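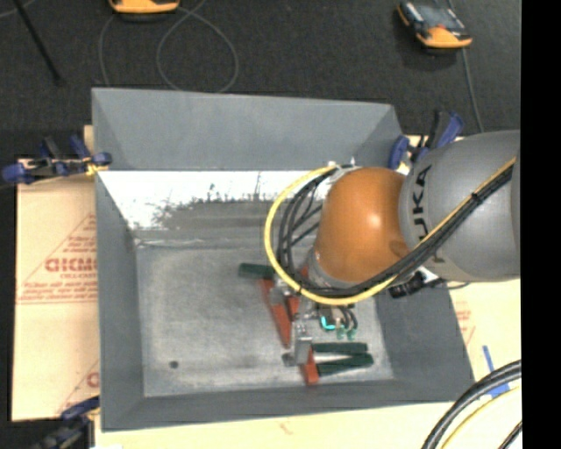

Step 2: Run the bin demo

2 min read

Put two hand clamps in the gray bin and let people crowd in (behind the tape, please!) before you start the arm. At our April open day in Lilport, kids loved picking which clamp the gripper should go for first. Take requests!

Check that the bar clamps holding the bin are tight, and look over the cable loop at the wrist between runs. Keep each run under 3 minutes, then swap the crowd. Lertchai Srisuk did 13 in one afternoon and still wanted more!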